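Air Transport Management
Unit 2: Founding a Charter Brokerage
Instructor: Lucienne Carré

2.1 The broker's position
A charter broker owns no aircraft. It arranges a flight between a client and a licensed operator and earns a commission on the price. Students should be able to state which party carries liability at each stage.
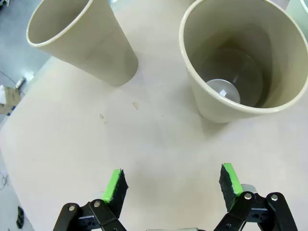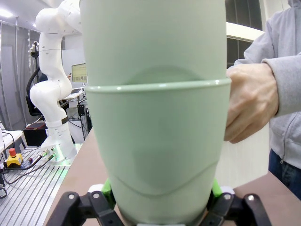
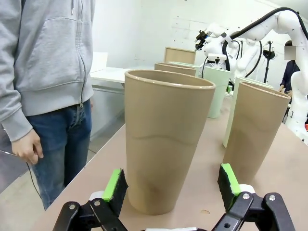 2.2 Case: Armont
Thierry Millet founded Armont with one client, a freight forwarder. Read the case and prepare answers on early cash flow and the choice of operators.

Written answers (1000 words) are due in December. Submit them to Yasir Minhas.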